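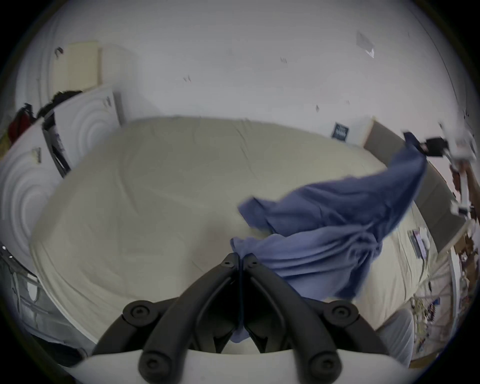 Sivlow is recruiting participants for a study of bed making and bedroom tidying in ordinary homes. The work covers the handling of flat textiles: sheets, blankets, duvet covers, and pillowcases. Sessions begin with a bed in the condition most people would recognize, with a fitted sheet on the mattress, a blue cloth lifted by two of its corners over the bed, papers lying near the side of the frame, and small packaged items within reach. Participants spread, fold, stack, and put away. Professional housekeeping experience is accepted but not required.

Position: Paid study participant, household textiles
Reference: Calum 2
Location: Sivlow test apartment, Hailu Building, second floor
Places available: 30
Start: first sessions in December 2022

Tasks

Each participant completes 6 sessions of 66 minutes. Sessions are booked individually, no more than one per day. The task list is the same for everyone and is posted on the bedroom door. It includes:

Stripping a bed down to the fitted sheet
Spreading a top sheet or blanket so that the overhang is even on both long sides
Straightening a fitted sheet and smoothing wrinkles toward the foot end
Folding a flat sheet in quarters, then in thirds
Folding a fitted sheet by any method the participant normally uses
Putting a duvet into its cover
Clearing loose papers and small items from the bed and the nearest surface
Sorting those items into the labeled bins

Speed is not scored. A task is complete when the participant says it is complete. If a cloth lands badly, it may be pulled straight from where it lies or lifted and spread again. Participants should not ask staff which is preferred.

Some tasks are done in pairs. In pair tasks, one person takes the near corners and the other takes the far corners, and the positions are switched at the halfway point. Participants may sign up with someone from the same household. Those who sign up alone will be matched by shift.

Requirements

Age 18 or over
Able to stand, bend, and reach across a double bed for the length of a session, with breaks
Able to raise both arms above shoulder height
No known reaction to cotton, wool, or unscented detergent
Available for at least 2 sessions per week until all sessions are finished
Able to follow written instructions in English

Left-handed applicants are encouraged to apply. The August group had too few. Participants from that group are not eligible for this one.

Clothing

Wear flat shoes and sleeves that can be pushed above the elbow. Remove rings with raised settings, bracelets, and watches. Lockers are provided. Long hair should be tied back.

Pay

Participants are paid per completed session, by bank transfer, at the end of the week in which the session takes place. The current rate is listed on the sign-up form. Sessions canceled by Sivlow with less than one day of notice are paid in full. Travel is not reimbursed. The building has bicycle parking but no car parking.

Linens

All linens are supplied by Drolodov and laundered between participants. Do not bring your own. Sheets that touch the floor during a session go into the gray hamper and are replaced from the hall closet.

How to apply

Complete the sign-up form at the Hailu Building front desk or request it by email. State your height, your dominant hand, the size of the bed you make at home, and the days you are available. Pair applicants should submit separate forms and write the other person's name in the last field.

Forms are reviewed in the order received. Selected applicants will be offered a short visit to see the apartment before their first booking. Questions about tasks or scheduling should be addressed to Chak-lun Cheung, study coordinator, with the reference in the subject line.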